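When the left arm stopped listening

Malsha Selvanayagam has told this story enough times that she starts it with the ending. "Everybody's fine, the table's fine, I lost one push pin," she says, before I've even got my coat off. We're in the upstairs lab at Baltcombe, where she and Amos Obi have been teaching a pair of arms to do desk chores, and I've come to hear about the night in August when one of them went its own way.

The chore was a simple one. Pick up a sticky note, put it on a corkboard, pin it. They'd run it all week with both arms working over the same board, which is the part that makes me nervous just looking at it.

"It made us nervous too, for a day," Amos says. "Then you get used to it, and that's really the problem."

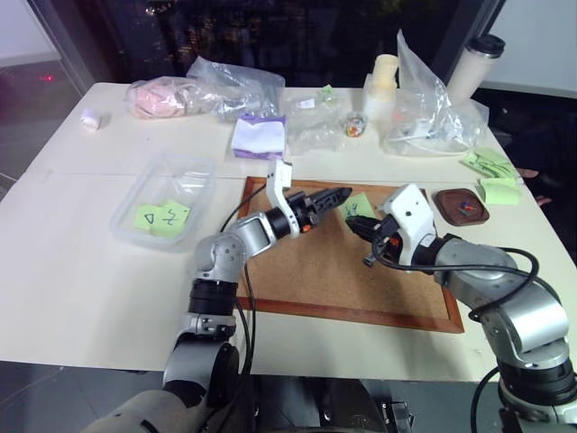

Two arms, one corkboard: the note task at Baltcombe.

What went wrong was a cable. The signal line to the left elbow had been rubbing on a clamp ring for weeks, and on run 300 it finally started cutting in and out. Each time it dropped, the controller kept the last position it had heard. Each time it came back, the arm hurried to catch up.

"So you'd get this little twitch," Malsha says, and does it for me with her own elbow. "I saw it twice and I thought, huh, bad tuning. I wrote 'twitchy' in the log and kept going!"

The third time wasn't little. The line was out for 7 seconds while the right arm was holding a note down, and when the signal returned the left gripper swung straight across the board at close to full speed. It hit the other gripper hard enough to bend a fingertip. Malsha had been reaching for the pin tray. Her hand was, by her own estimate, a ruler's length away.

"I didn't hit the stop," she says. "I want people to hear that. I've done the training, I've given the training, and I stood there with my mouth open. Amos hit it."

Amos shrugs. "I was sitting next to it. She wasn't."

I asked why the software hadn't caught it — surely a silent joint is the first thing you check for? It was, sort of. Their supplier, Zimar, ships the controller with a timeout set at 30 milliseconds, but the lab had raised it back in the spring to get rid of nuisance stops. The new value was meant to be 1000. Somebody typed an extra zero, and nothing in the setup screen complained. The 7 seconds never came close to tripping it.

Stanisława Zawadzka, who runs safety for the building, was less interested in the zero than in the log. She went back through it after the collision and found "twitchy" or something like it on four different pages, in three people's handwriting. "Four times someone noticed," she told me over the phone. "I don't need a better cable. Well, I do need a better cable. But I need them to stop the first time."

They got both. The elbow line now has a sleeve and runs on the outside of the joint with more slack. The timeout is back to its original setting and locked, so they live with the nuisance stops (there were two while I was there, and Amos swore at both). Speed is capped whenever a joint reconnects. And any odd movement, however small, ends the session until someone has had their hands on every connector.

The rule Malsha likes least is the one about the table. If you want to move a note or grab a pin, both arms get parked first.

"It's slow. It drives me nuts," she says. "I do it every time."

She still has the bent fingertip in her desk drawer, and she let me hold it. It's lighter than I expected.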